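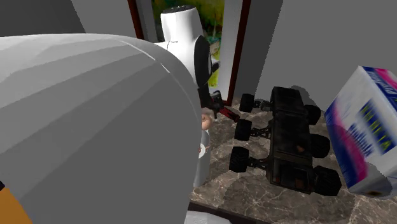
Can a Machine Tidy a Room Yet?

Some machines can do parts of a chore. Very few can do a whole chore in a home they have never been in before. This page explains why there is a gap between the two.

What counts as a chore

A chore is a job made of smaller jobs. Take "clear the table." A person who hears those words finds each thing on the table, decides where it belongs, picks it up, carries it and puts it down. People do this without listing the steps. A machine has to have every step worked out, either by a programmer or by a computer that has practiced the job many times.

Engineers call the smaller jobs tasks. "Pick up the toy car" is a task. "Stand the carton upright" is another.

Machines that already work at home

A dishwasher washes dishes. It does not load itself. A washing machine washes clothes but does not fold them. Robot vacuums move across a floor by themselves, and they have been sold for many years. A floor is mostly flat, and a vacuum does not need to pick up a sock or know what one is. Many of them get stuck on the sock.

Each of these machines does one job, and people do the parts before and after it.

Why picking things up is difficult

A robot arm that lifts things usually has a gripper at the end. Many grippers have two fingers that open and close. Your hand has five, with skin that can feel when something starts to slip.

Suppose the arm has to pick up a toy vehicle with six wheels. The wheels can turn, so the toy may roll when a finger touches it. Thin rods that hold the wheels could catch or bend. The body is a better place to grip, but the fingers must get down to it without bumping the wheels.

A carton is a different problem. Its sides are flat, but it may be wider than the gripper can open. If it is leaning, the arm has to turn to match the lean. A soft object changes shape when it is squeezed, and a hard, smooth one may slide out.

Seeing is part of the problem too. Most robots of this kind use cameras. One object can hide another, and the arm itself can block the view. A shadow on a stone counter may look like a dark object. A painting of a boat is not a boat, and the computer has to sort out which things are really there to be lifted.

Practice inside a computer

Real practice is slow, and real arms wear out. For this reason many engineers build a pretend room in a computer first. This is called a simulation. It has a pretend arm, pretend furniture and pretend objects, and the computer works out how they would push against each other.

Ita Hayes and Marleny Huanca work on a practice program called Stakano. In one set of tests, the simulated arm tried to move small objects 4000 times. It succeeded on 1482 of those tries. When it fails, nothing breaks, and the objects are put back in place by the program.

A simulation is never a perfect copy. Real rubber is a little stickier or a little slicker than the pretend kind. Real light changes during the day. An arm that does well in the computer often does worse on a real table, and engineers call this difference the "sim-to-real gap." One way to make the gap smaller is to change the pretend room many times. Stakano has some 180 versions of its room, with different walls, lights and tabletops.

What about stores?

Robots do better in places that are kept the same. In a warehouse, boxes can be stacked in known spots, and people can be kept out of the way. A store shelf is harder. Shoppers move things, turn them sideways and leave them in the wrong aisle.

So, can they do chores?

As of 2 December 2020, a robot can do some tasks well if the objects and the room are familiar to it. Tidying any room, in any house, is still work for people.

Words to know

Gripper: the part of a robot arm that holds things.
Simulation: a pretend place inside a computer, used for testing.
Task: one small piece of a chore.

Try it yourself

Put on a pair of thick mittens. Using only your thumb and one side of the mitten, pick up a toy car, an empty box and a sock. Put each one in a basket. Write down which was hardest, then try again with one eye closed.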